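Kelta Hand-Held Gripper: Setup and Care

The Kelta is the gripper we reach for every day, and we still get a kick out of how little fuss it takes to keep one happy! Osamu Hayashi drew the first jaw in February, and the current one goes on with a single 5 mm screw (snug is plenty, please don't lean on it).

Before a session, open and close the jaws a few times and feel for grit. Wipe the marker cube with a dry cloth, check that no face has lifted at a corner, and press the grip padding back down if it has started to creep.

Every 400 hours, pull the jaw pads and swap them. At 2000 hours send the whole slide to Miyuki Yagi at the Skerus bench, who will have it back to you running like butter. Pads are part 177 and fit left and right alike.

After new pads, zero the jaws fully closed, then run the width check with the block from the kit.
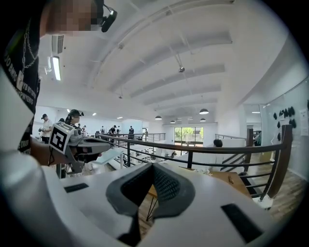
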